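Drying knits flat: how long before turning?

Okstead
Pink and white sweater, wool blend. I spin at 400 max, roll in a towel, then lay flat. Ribbing at the neck is always the last part to dry.
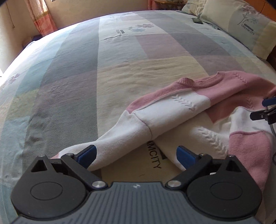
Currently I turn at 5 hours. Room is 26 C.

Welter
Too early. The hem stretches if you lift it wet. I wait overnight.

Tumthorpe
Disagree. Overnight on one side gives you a musty back. Use a mesh rack and turn at 5.
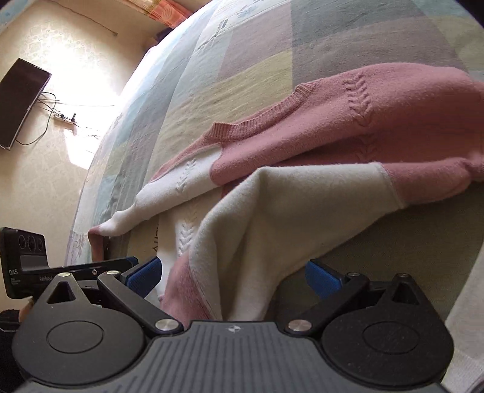 A rack also saves the bedding.

Okstead
Rack ordered. Will try 28 C wash too.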